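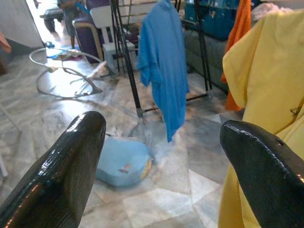
## 4. Where the Water Goes: Indoor Drying and Room Air

Every load of laundry that dries inside a home gives its water to the air of that home. We found this simple fact to be a wonderfully rich place to start. The water that leaves a shirt has to go somewhere, and the route it takes (out a window, into a plaster wall, onto a cold pane of glass) says a great deal about how an apartment breathes. This section presents the results from the drying part of the study. Cooking and bathing are covered in Section 5.

### 4.1 Homes and instruments

We followed 13 apartments in Endedach through one heating season. All of them are in the Lindholm blocks, a group of brick buildings with radiators under the windows and one passive vent in each bathroom. The blocks suited us very well. The floor plans repeat from story to story, so a top-floor apartment can be compared with the one below it without much worry about room size.

Each apartment received two Memudix loggers, one in the room where clothes were dried and one in a bedroom with the door kept as the household liked to keep it. The loggers recorded air temperature and relative humidity. We converted both to absolute humidity before any comparison, which matters more than it may seem: a room that cools overnight will show a rising relative humidity even when no water has been added at all, and several early papers on indoor drying count this as moisture from laundry.

Households weighed each load on a hanging scale when it came out of the washer and again when they took it down. The difference is the water released, and it is a lovely number to have, direct and hard to argue with. They also wrote down the time, the room, and whether a window was open. Readings from loggers and scales were joined by apartment and hour, and the file was closed on March 29, 2025. After cleaning it holds 4,000 paired hourly records.

### 4.2 How load shape affects release

Weight alone turned out to be a weak guide to how fast water entered the air. Two loads with the same amount of water could behave very differently, and the main difference was exposed surface. Towels folded double over a bar released their water slowly and steadily through the night. Thin shirts on hangers gave up most of theirs in a short burst that was easy to see on the logger traces.

Height played a part as well. Air near the floor in the Lindholm apartments is cooler than air at table level, and it moves less. An item that hangs low, such as the bright blue T-shirt in Figure 1, has its hem in a different climate from its shoulders. We did not measure the two ends of a garment separately, though we would very much like to!

Spacing between items mattered most of all. Where cloth touched cloth, the damp air between the layers was slow to mix with the rest of the room, and the release curve had a long tail. Leaving one bar free between items shortened the tail in nearly every household that tried it. The effect was clearest in small rooms with the door shut, where we had expected the room air itself to be the limit. We now think the still air in the gaps sets the pace early on and the room takes over later, once its own humidity has climbed.

**Figure 2.** Black metal rack in a room with a marble floor; yellow cloth in the foreground.
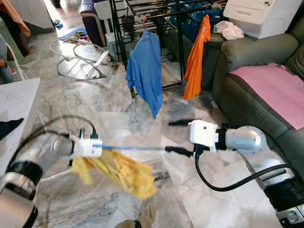

### 4.3 Floors, walls, and the slow return

One of the real pleasures of this data set is what happens after the laundry has been taken down. In a sealed box, humidity would rise and stay. In a home it rises, levels off sooner than the scale readings predict, and then falls for hours on a curve that air exchange alone cannot explain. The missing water has gone into the room itself.

Surfaces differ greatly in how much they take up. Unpainted plaster and untreated wood drink water vapor quickly and give it back as the room dries. Dense, polished stone and glazed tile do very little of either. Rooms with soft furnishings sit somewhere between, with a fast first response from thin fabrics and a slower one from cushions and bedding. We fitted a one-store model to each room, in which a single imaginary sponge trades water with the air at a fixed rate. The model is crude, and it did far better than we had dared to hope.

It failed in one group of rooms, those with both bare plaster and heavy curtains. The traces there show a quick dip followed by a long, shallow shoulder, so a second store is needed. We added one and the shoulder was captured well. We kept the simpler form for the other rooms so that the fitted values could be compared directly.

Window opening is the last piece. A short, wide opening soon after hanging removed more water than a narrow one left all day, with less heat lost. Households knew this already, for the most part, and several had worked out their own routines long before we arrived with loggers.

### 4.4 Sources of error

**Figure 3.** Yellow cloth with black hand-drawn marks.
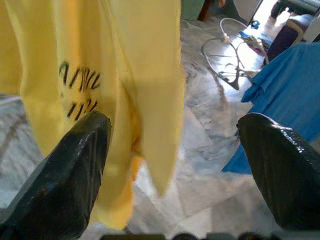
The weak point in any scale-based method is the matching of items between the first weighing and the second. A sock that falls behind a radiator becomes, on paper, evaporated water. We asked households to keep each load together, and some went further and labeled their things. Writing directly on fabric has its own trouble, though: on a hanging cloth like the yellow one in Figure 3, the folds partly hide the black marks, and a reader in a hurry can easily mistake one label for another. Sewn tags at a corner worked better and survived washing. We dropped any load whose item list did not agree at both ends, and repeated the main fits with those loads put back in. The surface-area result did not change.

A second source of error is the habit of adding to a rack partway through. Someone washes a sweater by hand in the evening and hangs it next to the morning's load, and the trace shows a second rise. These rises are easy to spot by eye and surprisingly hard to catch with a rule. We marked them by hand, with two readers working separately, and settled differences by going back to the household notes.

Detergent and fabric softener may also change how much water cloth holds after spinning. All households were given the same powder, Pristine, for the length of the study, so this is held steady here, and left open.

### 4.5 Notes from the drying rooms

The household notes are short, practical, and full of things our instruments missed. The passage below comes from our own field log and is typical of the visits.

**Figure 4.** Hangers hooked over the front rail of a rack; the blue one farther right holds an orange garment.

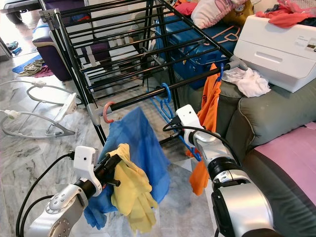 *Endedach, October* -- Radiators came on overnight in the north block. Bedroom logger on the third floor reads drier than last visit even with a full load next door, door half open. The household has moved shirts onto hangers and left towels on the bars, and the morning trace now has two separate humps where it used to have one. Glass clear on the inner pane, fogged low down on the outer. Asked about the bathroom vent: painted over, some years back. Need to check the same vent on the floors above and below before the next round of fits.

We checked. The vent was painted shut on the floor above as well, and both apartments had the slowest air exchange in the sample. Leaving the pair out raises the average exchange rate for the block and narrows the spread, but the order of the rooms in Section 4.3 stays the same. The fits reported in the tables keep all 13 apartments in.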